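4. Laying out the Eltstead grid

4.1 What the old survey got right

I spent most of April with the Eltstead street survey spread across my kitchen floor, and I'll admit I came away liking the people who made it. The town was laid out in 1690 on land that slopes toward the river, and whoever did the work had a chain, some stakes and apparently a lot of patience. The blocks in the upper town are very nearly square. You can stand on the corner by the grain market and look straight down to the water, which is more than you can say for a lot of places that were measured with much better tools.

My question in this section is a small one. How does a grid drawn on a flat sheet end up on ground that has bumps, ditches and other people's fences in it? Earlier writing on planned towns mostly skips from the drawing to the finished streets, as if one fell neatly on top of the other. In Eltstead it clearly didn't work that way, and the survey notes let us watch some of the slipping.

Any grid has to be put down one line at a time, whatever the size of it. A street plan starts with a first line that everything else leans on, and so does a tabletop marked off in blue tape (Figure 1). In Eltstead that first line is Soltton Street.

Figure 1. Brown kraft paper divided into large squares with blue painter's tape.

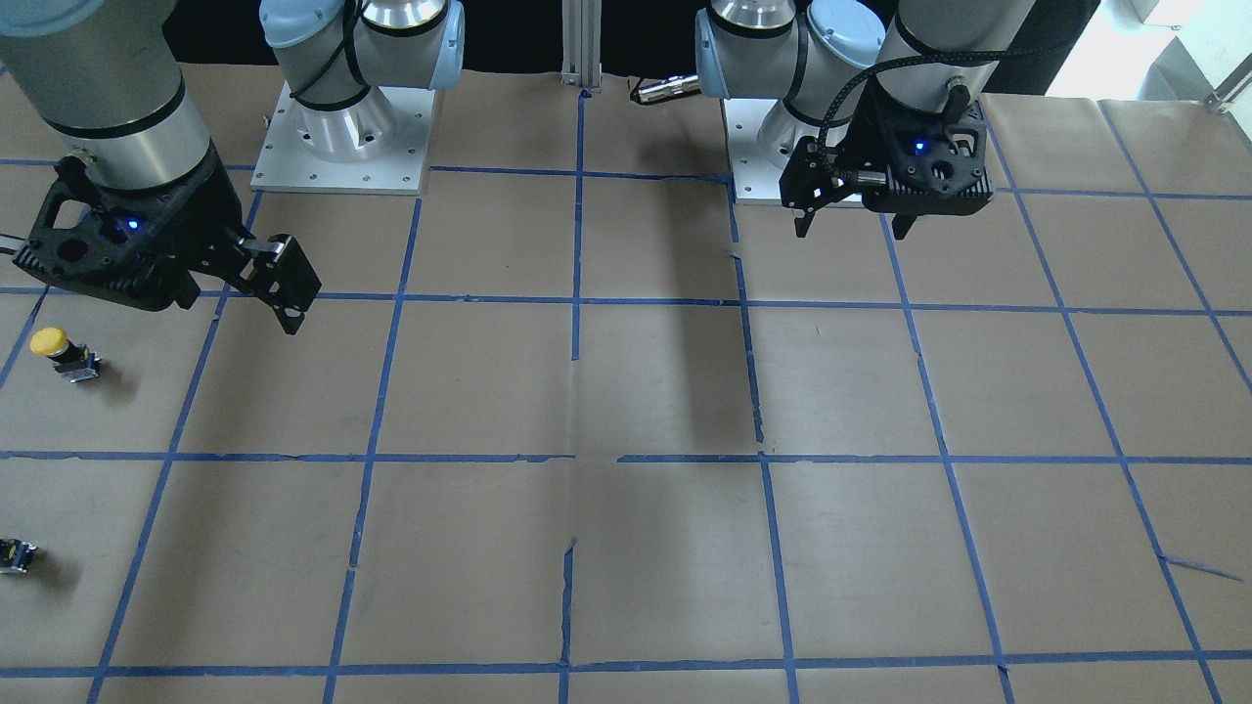 The notes measure nearly everything from Soltton Street, and for the first 4 cross streets the numbers agree with what is on the ground today. After that they start to wander. I tried blaming the slope, which was my favorite idea for a good long while, but the worst stretch is on the flattest part of town – the old pasture by the tannery. A better guess is that the crew stopped measuring back to the first line and began measuring from whichever street they had just finished. Do that a few times and each little error gets handed to the next block.

4.2 Where the lines drift

Two streets show this best. Ener Lane leaves the market at what looks like a clean right angle, then creeps east so gently that I walked it twice before I believed my own map. Polat Row does the same thing in the other direction. The blocks between them get wider as you head for the river, and the lots at the bottom are about 6 feet wider than the ones at the top. The tax rolls treat them all as equal, so somebody down there was getting a pretty good deal!

I don't want to make too much of the drift. People living on a block don't see it, and a line can lean a fair bit before the square beside it stops looking like a square. Tape lines have the same habit at a much smaller size (Figure 2): a strip can run on a slight diagonal, with nicks along its edge, and the cells still come out roughly square.

Figure 2. A closer view of taped cells. The strip at far left runs at a slight diagonal. 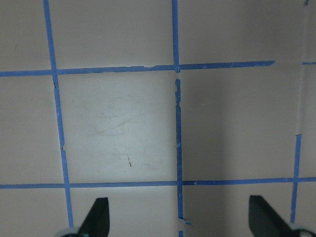
4.3 Corners and property lines

Corners are where the drift finally costs somebody money. When a lot was sold, the deed usually named the nearest corner post and gave distances from there, with no mention of Soltton Street at all. I found deeds for neighboring lots on Polat Row that both claim the same strip of garden, and as far as I can tell both were measured honestly. Each used a different post. The strip stayed in dispute until the lots were joined under one owner, and the wall that now stands there follows neither deed.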